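Yufang Xu
Thread: comparing two end tools on the block board

We use cookies to remember your settings and to count visits. Accept all / Manage choices

1/ This month in March I am comparing two end tools on the same arm: a plain black rod that only pushes, and the Bellent two-finger gripper. Same blocks, same board. I will write the results here as I get them.

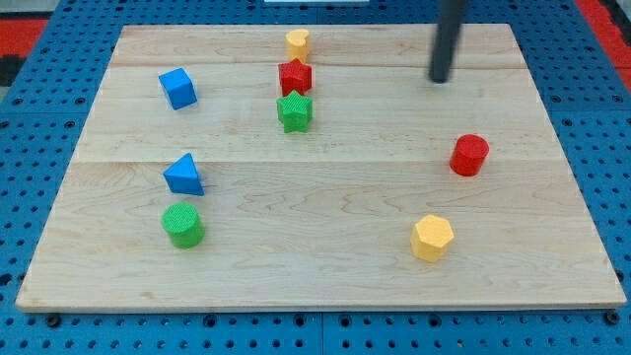 The rod over the board, with the blocks spread out.

2/ Why a rod at all? My colleague Mao asked me this too. Many of our tasks at Brirklow are only "move this thing next to that thing". For such a task I wanted to know if fingers are worth the extra cable and the extra weight.

3/ The task is short. The controller gets a sentence like "push the red star to the yellow hexagon" and has to do it. I count a success when the two blocks touch and no other block was moved more than its own width.

4/ I ran 1123 trials with the rod and 973 with the gripper. The numbers are not equal because the gripper lost its zero position one evening and I had to throw away that part.

5/ First result: the rod is faster to start. There is no opening, no closing, no waiting for a finger sensor. With the gripper I always feel the small pause before each grasp.

6/ Second result: the shape matters more than I expected. The cube is easy for the rod if you push the middle of a face. The stars are difficult. The round tip slides into the corner between two points and then the star turns instead of going straight.

7/ The cylinders have a different problem. If the push is a little off center, the cylinder goes away to the side and the arm must come around it. The policy learned to make many small pushes, and this looks nervous but it works.

8/ Where the gripper clearly wins: two blocks close together. It can take one from above and leave the other in peace. The rod needs to find a way in from the side, and if there is none it disturbs both.

9/ 136 of the rod trials failed. I watched all of them again. The most common reason was a neighbor block that moved too far. The second was a block pushed over the front edge of the board.

10/ A question from Hutora users: yes, I used your controller for both tools, with the same speed limit. I only changed the tool length and the weight. Please check the tool length twice, I had it wrong for one whole morning.

11/ For now the rod stays on the arm for table tasks. Next I want to try a softer tip, and also a second camera from the side, so the height of the tip is easier to judge. If somebody has tried a rubber tip on wood, please tell me how fast it wears.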